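Automation and Everyday Work
Notes for week 13, Liudmyla Dmytriv

Chores and bench jobs: where things stand

Last week we covered machines that do one thing to one kind of part. A palletizer at a plant like Bunley's lifts the same carton 600 times a shift. The carton is stiff, its size is known and it arrives where the program expects it. Most of what people do at home or at the back of a shop doesn't go that way.

Sorting wire is a good case. An apprentice is told "one colour to a basket" and gets on with it. For a robot the job breaks into finding one strand, choosing a grip point, pulling without dragging the rest along, and letting go over the right basket.

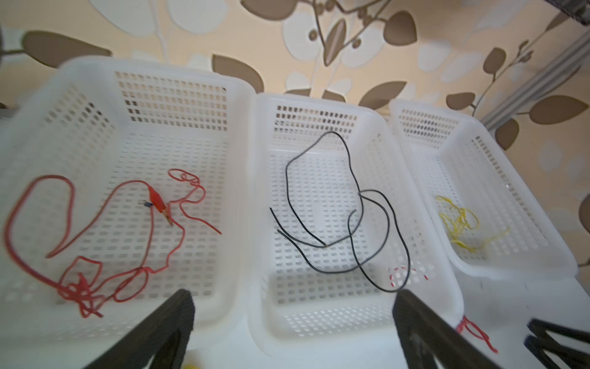 Fig. 1. Wire by colour: red, black and yellow, a basket each.

Terms to know
Rigid object: six numbers give its position and orientation.
Deformable object: wire, cloth, rope, dough. No short list of numbers gives its shape, and the shape changes once it is touched.
Occlusion: part of the object is hidden, often by the object itself.

Colour is the easy part. A cheap camera can tell red from black in decent light. Following one black strand through a knot of red is much harder, as every crossing has an over and an under. Thin wire also springs back when released, so a plan made before the grasp may be out of date after it.

Compare laundry. Folding a towel laid flat has been done in labs for years. Picking one towel out of a full hamper is closer to the wire problem.

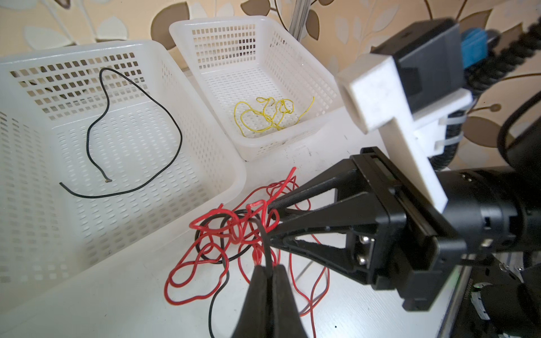

Could a small repair shop hand this kind of sorting to a robot today?
Only with a person nearby to step in. Knots still need hands, and a worker would usually finish a small bin sooner.

Reading: Worlow handout, section on grasping, first 30 pages. Skip the appendix.

For tutorial: pick a chore from your own home or job. List the objects, mark each one rigid or deformable, and say at which step you would expect a machine to fail. One page, due 26 November 2021.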